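Anyone else gone back to grinding their own ink?
Forum: Brush & Ink > Supplies and Materials

mossylane
Posted Wednesday, August 12, 2020

Ok so I've been using bottled ink for years and never thought twice about it. Then my aunt cleaned out a drawer and gave me a half-used ink stick, and now I'm grinding every morning before work like some kind of monk. I love it?? But I'm also getting really uneven blacks, and I can't tell if it's the stick, the stone, the water or me.

Setup for anyone who cares: small slate stone, tap water, Hetar practice cloth, four brushes on the rack.

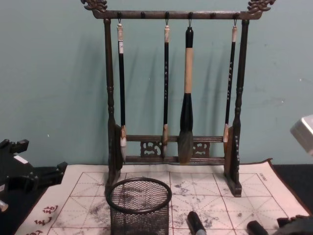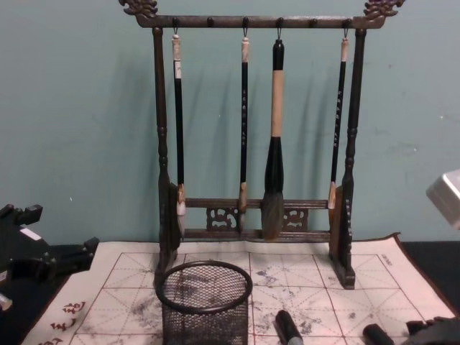
So how long are you all grinding for? I go until my arm gets bored.

tallgrass_b
Way longer than you think. I do 35 minutes for a big sheet, less if I'm only doing small characters. If your blacks are uneven my money's on you stopping too early. Drag a bit of ink up the slope of the stone, and if it slides right back down like water, keep going.

Also what paper weight is that Hetar stuff? Their thin one drinks everything.

quillpig
35 minutes, good grief. I have kids. Bottled Vosura, splash of water, done, and I've had pieces hung in the library show two years running with it. I get that grinding is relaxing but I really don't buy that you can see the difference on practice paper.

tallgrass_b
You can see it in the gray tones though! Bottled goes flat and kind of brownish when you thin it down. Put the two side by side on decent paper and come back to me.

quillpig
I have put them side by side. I guess my eyes are worse than yours lol. The brownish thing is real with the cheap student bottles, I'll give you that much.

mossylane
It's the thin one, yeah. And I timed myself this morning after reading this and I stopped at six minutes. Oops.

Second question while you're all here, does tap water matter? Ours is super hard, the kettle looks like a cave.

inkwell_dora
Hard water made mine go grainy. I switched to filtered and it helped, but I changed stones the same week so take that for what it's worth. Please wash the stone every single time, with no soap. I let some dry on mine over a long weekend and the surface was slick for ages afterward. Had to rub it down with a little polishing stone to get any bite back.

And don't leave the stick standing in the ink while you answer the phone. It'll glue itself down and crack when you pull it off. Ask me how I know.

tallgrass_b
+1 on the stick. Wipe the end dry too.

northporch
Has anybody tried the Gerkier sticks? The shop near me has one for 590 and I laughed out loud, but the guy swore it was aged and that it makes a bluish black. I'm tempted in a stupid way.

quillpig
For 590 it should grind itself.

inkwell_dora
A friend let me use hers for an afternoon. Nice ink, very smooth, smelled great. Would I pay that? No. I've got an Arabzadeh stick I paid very little for and I'm happy with it. Old sticks can be lovely but they can also be crumbly and sad, and you can't tell through the wrapper.

northporch
Ok that's the answer I needed, thank you. My wallet thanks you too.

mossylane
Update: filtered water, 20 minutes with a podcast on, and wow, so much darker. Still streaky on the long strokes, but I think I'm loading the brush wrong. quillpig, I'm keeping a bottle around for weeknights, so you get half a win.

quillpig
I'll take it. Try pressing less at the start of the long ones, mine went streaky from squeezing all the ink out in the first inch.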